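Netby Grasp Planner

From hand-held demos to clean, replayable pick plans

Netby takes recordings made with a hand-held gripper and turns them into grasp plans your arm can run. You walk up to a table, pick the thing up a few times the way you would want it picked up, and load the session. Netby works out where the fingers were, when they closed and how they came in, then fits a plan to your own arm and its limits.

We've been building it at Kowalczyk for a good while now and we still get a kick out of watching a new object go from first recording to first plan in the time it takes to drink a coffee (fine, a large coffee).

What it does

Tracking. Netby recovers the path of the gripper from the wrist view, with the wide fisheye lens fully modeled. Plain walls and bare tabletops are hard on any tracker, so version 3 adds a confidence trace along the timeline. Where the track gets weak you'll see it turn amber, and you can trim that stretch or leave it in with a lower weight.

Finger state. Opening width is read from the finger pads themselves, frame by frame. There are no extra sensors to wire up. Pads that flare or curve are fine once you've run the pad wizard, which asks for one slow open-and-close against a plain background.

Approach fitting. Every demonstration is boiled down to a family of approach directions. If your arm can't reach the one you used, Netby offers the nearest one it can reach and shows you the difference in the viewer. This is the part people write to us about! Drag the approach cone with the mouse and the joint path updates while you drag.

Scene masks. Paint over anything you don't want the planner to learn from. Masks follow the camera motion, so you normally paint once per recording. You can also mark an item as "keep clear" and the plan will route around it.

Export. Plans go out as plain JSON or as a Barel action file, with the calibration packed inside. A session of 4,000 frames exports in one go, and you can re-export a single grasp without touching the others.

What's new in this release

The viewer has been rebuilt from the ground up and it is so much nicer to live in. Scrubbing is smooth on an ordinary laptop, the gripper overlay lines up with the pads right out to the corners of the lens, and the undo history now holds 100 steps. Rosaura Cuadros rewrote the contact detector in August, and thin-walled things like cups and jars are where you'll notice it most. The old detector liked to fire early on a pale rim over a pale table. The new one looks at both pads together and waits for them to agree.

We also added session notes. Type a line at any point on the timeline - "bad regrip, skip" or "try lower" - and it travels with the export.

Good first objects

A plain cup is our favorite starting point. It has a clear opening, it can be approached from nearly any side, and the planner gives you a readable result straight away. Put it on a table with a few other things standing well back, so the tracker has something with texture to hold on to. Flowers, printed pots and small boxes all work nicely for this.
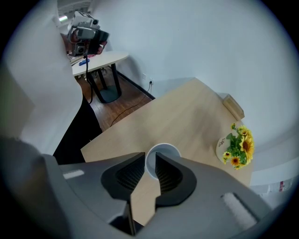 Wrist view at the cup: finger pads just short of the rim, sunflowers and the "Life" pot to the right.

For a first session we suggest 5 demonstrations with small changes in the angle of approach. Move the cup a hand's width between them. Keep the other objects where they are and let the tracker settle for a second before you start each reach.

What you need

A hand-held gripper with a wrist camera, fisheye or standard
A calibration file for that camera (or use the built-in calibration page)
A desktop or laptop with a recent graphics card
An arm description in URDF format
Two-finger grippers only, for now

Licensing and support

Netby is licensed per workstation, with updates included for the first year. Labs and classrooms can ask for a shared license. Novano users can import their existing sessions directly, including finger calibration, from the File menu.

The quick-start guide, sample sessions and full change log are on the Downloads tab. If you have an odd set of finger pads, send us a recording along with your support request. We love those.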